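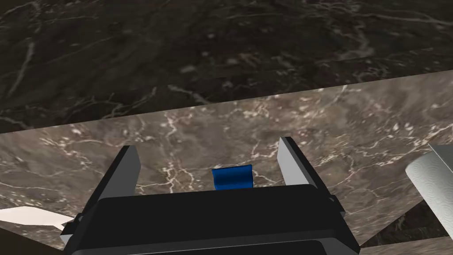
3.2 Surface pattern and the reporting of stains

Research > Housing and Interiors > Stone Surfaces in Rental Kitchens

6 min read

Tenants and property managers often disagree over whether a mark on a stone counter is damage or part of the stone. The Fornow interviews covered 17 such disputes. In most of them the stone was a veined marble, and the argument was over a pale patch near the sink or stove. Plain counters came up less often, and when they did the mark was usually easy to find again at the second inspection.

Veining makes the question harder in two ways. A pale etch left by lemon juice or vinegar can sit beside a natural vein of much the same colour. The eye also follows the longer veins and passes over small marks between them. Figure 1 shows the kind of contrast we mean, with a warm greyish-brown counter densely veined in white and cream above a much darker floor with thinner, wandering veins. Cáceres, who did the coding, treated these as separate pattern classes, "dense" and "sparse", and we have kept her labels.

Each tenant was given a printed card and asked to mark any spot they would report to the landlord. The cards were made up from 275 samples supplied by Allanen and Javetti. We left out 75 samples that had been filled or resealed, which gave a working set of 200. Lighting was not controlled. Tenants filled in the card at home, at whatever time suited them, and some did so in the evening under a single ceiling light. This is a weakness in the design and we return to it in section 5.

Tenants who cooked daily marked fewer spots on the dense cards than on the sparse ones. Several said they had stopped looking at their own counter closely after the first few months. One had kept a cutting board over the same etched patch since moving in and had forgotten it was there until the exit inspection. Managers marked more spots than tenants on both classes, and they disagreed with each other nearly as often.

Walls were not part of the card task, though some tenants raised scuffs and picture hooks without being asked. Those comments were coded separately.

Figure 2. Walls and a white frame, from the same rendered interior as Figure 1.
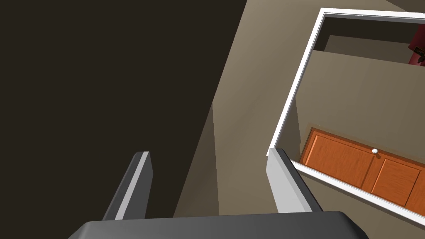 3.3 Sealing history

Few tenants knew when their counter had last been sealed. Six had a dated receipt or a note from the manager, and the rest relied on memory or on what the previous tenant had told them. We recorded these answers but did not use them in the comparison.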